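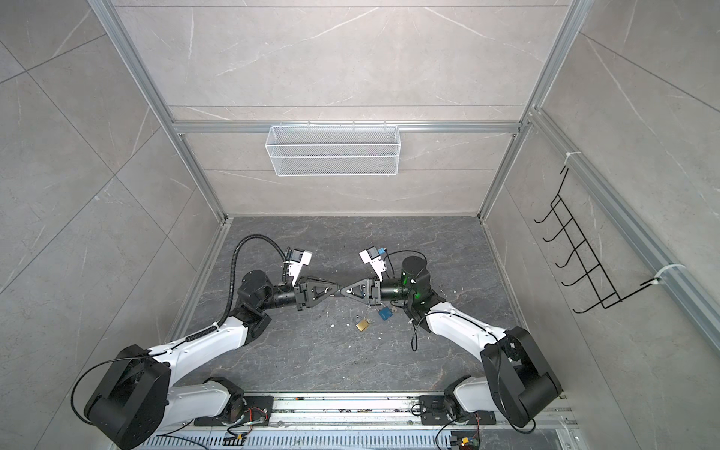 Este ladrilho serve para forrar paredes e chão com o mesmo padrão?
Serve para as duas coisas, desde que a base esteja firme, limpa e desempenada. A cola é a mesma, só muda o cuidado com o apoio da primeira fiada na parede.

Catálogo > Revestimentos > Padrão mármore > Okomura cinzento-escuro
Leitura: 3 minutos
Produtos Amostras Colas e juntas Entregas Contactos

Okomura cinzento-escuro, ladrilho com padrão de mármore

Vou ser direta: este é o ladrilho da loja de que mais gosto, e quem já passou pela Tremumia sabe que falo dele mais do que devia. O fundo anda entre o carvão e a ardósia, com uma rede apertada de veios brancos e cinzentos muito finos, e depois aparecem uns veios cor de ferrugem, curtos e meio partidos, que mudam tudo! De longe parece um cinzento sossegado. Ao perto há sempre um canto novo para ver.

Costumo recomendá-lo para espaços pequenos e fechados (um nicho, uma bancada com resguardo, uma casa de banho de serviço) em que se queira levar o desenho do chão pela parede acima. Há clientes que têm medo do escuro em sítios apertados, e eu percebo. Peçam uma amostra, encostem-na à parede de noite com a luz que vão mesmo usar, e decidam depois.

Preço: 69 euros por caixa
Disponível: 312 caixas
Referência: 1.054
Acabamento: acetinado, com pouco brilho

Quem encomendar para uma divisão inteira deve pedir tudo de uma vez, do mesmo lote. Os tons de ferrugem variam um bocadinho de fornada para fornada e eu não consigo garantir que a caixa comprada meses depois case com as primeiras. Guardem sempre umas peças inteiras na arrecadação - já vi muita gente arrependida. 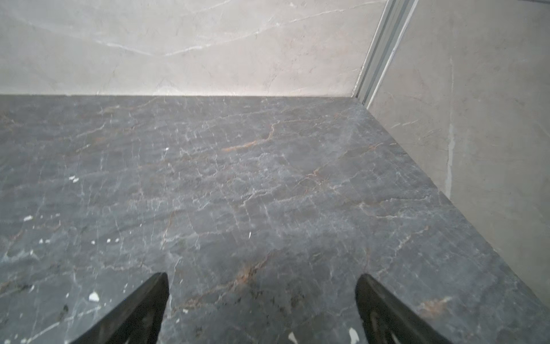 Aveiro, 4 de março de 2021

Perguntam-me muito pela sujidade, e a resposta tem dois lados. O veio miúdo disfarça bem marcas de água e dedadas, mas tudo o que seja branco salta à vista num fundo destes: uma lasca de tinta, um grão de gesso, uma migalha. Pano de microfibra húmido e detergente neutro chegam para o dia a dia. Cera não, por favor! Fica baça às manchas e depois sou eu que atendo o telefone.

Para as juntas uso a Camenzind grafite, estreita. Experimentei uma vez com cinzento-claro e o quadriculado ficou mais forte do que o desenho, uma pena. Se preferirem contraste, façam primeiro um ensaio numa placa solta. Quanto à orientação, abram três ou quatro caixas ao mesmo tempo e vão baralhando as peças, rodando uma ou outra, até os laranjas ficarem espalhados. Quem assenta pela ordem da caixa arrisca-se a ter dois desenhos iguais lado a lado.

E funciona como tampo? Eu tenho-o em casa na mesa da entrada, onde despejo chaves, moedas e o cadeado da bicicleta, e estou contente. Os metais ficam bonitos ali em cima, sobretudo os dourados, que puxam pelos veios quentes. O azul também, com uma força que eu não esperava. 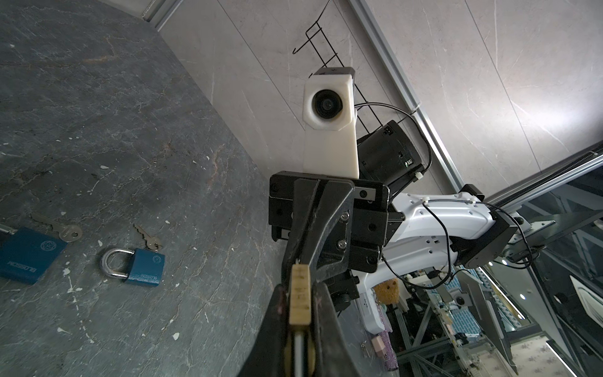
Yoshinori Arai escreveu-me a dizer que forrou a bancada da oficina com a Okomura e que voltava a fazer o mesmo, mas que devia ter protegido a aresta da frente: foi lá que lascou uma peça, ao pousar um torno com força a mais. Acrescentou que, para ferragens pequenas, lhe dá jeito pôr um tapete fino por baixo, mais pelo barulho do que pelos riscos.

Tem razão quanto à aresta. Temos o perfil Plekard em preto mate, que se assenta ao mesmo tempo que a última fiada e remata bem a borda. Vende-se à vara e corta-se com serra de metal. Ponham-no na mesma encomenda, assim vai tudo na mesma entrega.

As amostras seguem pelo correio e o valor é descontado na compra. Acima de 800 euros a entrega é por nossa conta, à porta do prédio - escadas combinam-se à parte com o transportador.

Anterior Seguinte Voltar aos revestimentos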